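FOR IMMEDIATE RELEASE

Brakosby households invited to bring back the long supper this May

Furniture maker Bilyk and community kitchen Trevero launch a season of shared meals, after more than three thousand people wrote in about their tables

Brakosby – A season of long, slow, unhurried suppers gets under way in Brakosby this May, and everyone in the town and the villages nearby is warmly invited to pull up a chair. The Long Supper season has been put together by Bilyk, the family furniture workshop on the old station road, and Trevero, the community kitchen that has been feeding its neighbours soup, dumplings and very good rye bread for longer than most of its regulars care to remember.

There will be 12 suppers in all, each in a different place, from the kitchen at Trevero itself to the chapel hall, the rowing club and the upstairs room at the library. Every one of them starts at 6.30pm and none of them has a finishing time. Places are free, though anybody who would like to bring a pudding will be met at the door with open arms.

The idea grew out of a question that Bilyk printed on the back of its spring catalogue last year: what happens at your table? The workshop had hoped for a handful of postcards to pin up by the kettle. What came was 3,165 replies, some of them a single line and some of them running to several pages, and one from a lady in her nineties who had drawn a seating plan of her childhood Sunday lunches, with the dog marked in.

People wrote about homework and jigsaws, about bills opened and left half read, about seedlings on newspaper and sewing machines that had been out since Christmas. They wrote about birthdays too, and about the evening a son came home, and about the first meal in a new house eaten off a borrowed trestle. And 1,213 of them said that the phone now has its own regular spot at the table, very often on charge, right through the meal.
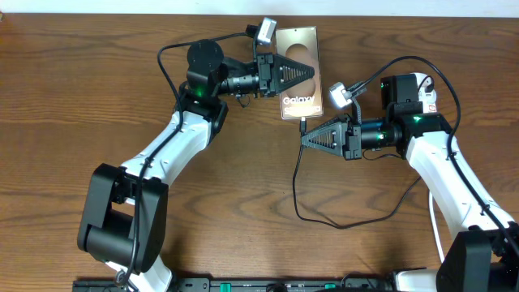

Liudmyla Koval, who runs the Bilyk workshop and has read every one of the replies, says it was the warmth of them that stayed with her.

"I sat down one evening with the first bundle, meaning to read for half an hour before bed, and it was past one in the morning when I looked up," she said. "People were so generous. They told us who sits where and who always burns the potatoes. A lot of them said they missed lingering. They still eat together, most nights, but everyone is up and off again before the plates are cold. So I rang my friends at Trevero and said, could we not just give people an evening where there is nowhere else to be?"

The kitchen team said yes before she had finished the sentence, and the planning has been going on since the autumn, mostly over cake.

Each supper will have a simple menu of three dishes, passed along the table in big bowls so that neighbours have to talk to one another to get at the beetroot. Trevero's cooks have built the menus around what is growing locally at the time, so early guests can look forward to asparagus, sorrel soup and new potatoes with dill, while those who come later on will find broad beans, plum dumplings and a slow-baked lamb dish that has been argued over a good deal in the kitchen and is now, everyone agrees, just right. There will be a vegetarian version of everything, and the cooks are glad to hear about allergies in advance.

Guests won't be asked to hand anything in or switch anything off. There is no quiz and there are no speeches. The one small request is that everybody sits next to at least one person they did not arrive with, and children are particularly encouraged to choose where the grown-ups go.

"We did talk about having rules," Liudmyla Koval said, "and we got as far as writing some down, and they looked dreadful. If the company is good, people look up. My grandmother never had a rule in her house apart from washing your hands, and you couldn't get people to leave."

Alongside the suppers, Bilyk is opening its workshop for 2 mending afternoons, when anyone can bring in a wobbly chair, a stool with a split seat or a small table that has seen better days. The joiners will be on hand to show how to tighten a loose joint, ease out a ring mark and bring a tired surface back with oil and a soft cloth. Larger tables can be looked at from a photograph, and the team is happy to advise over a cup of tea. There is no charge for the advice, and materials are offered at cost.

Many of those who replied to the catalogue question asked about caring for wood, and in particular about what to do with scratches and stains that have a story to them. The workshop's view is that a mark which makes somebody smile should be left well alone. For the rest, a short leaflet on looking after wooden tables will be given out at each supper, with advice on oiling, waxing and the never-ending matter of hot pans.

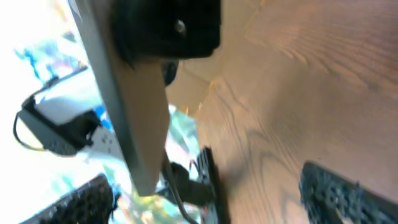
Long, wavy grain lines in a honey-toned wooden tabletop.

A selection of the replies will go on show at the library throughout the season in a little exhibition called What Happens At Your Table. The letters have been chosen with the blessing of the people who wrote them and arranged by Nedeo, the local print studio, which has also made a set of postcards so that visitors can add memories of their own. The seating plan with the dog in it will have pride of place. Nedeo is printing a small booklet of recipes that were sent in with the letters as well, among them several for apple cake that disagree with each other quite fiercely, and all proceeds from its sale will go towards the weekly lunches at Trevero.

The organisers expect to welcome around 40 guests to each of the larger venues, with rather fewer in the library room, where the stairs are narrow but a lift is available from the side entrance. Booking is recommended for the first few evenings. A few seats will always be kept back for people who turn up on the night, and anyone who would rather not walk home alone afterwards need only mention it.

"Come hungry and come early if you like chopping," Liudmyla Koval added. "And if you have a favourite serving spoon, please bring it, we are terribly short of them."

To book a place at a Long Supper, call in at Trevero during kitchen hours or leave your name at the Bilyk showroom.

ENDS

Notes to editors

Bilyk is a family furniture workshop in Brakosby making and repairing tables, chairs and benches.

Trevero is a community kitchen serving weekly lunches and running cookery sessions for all ages.

Nedeo is a print studio producing books, cards and posters for local groups.

Liudmyla Koval is available for interview. Journalists are welcome at any of the suppers and will be fed.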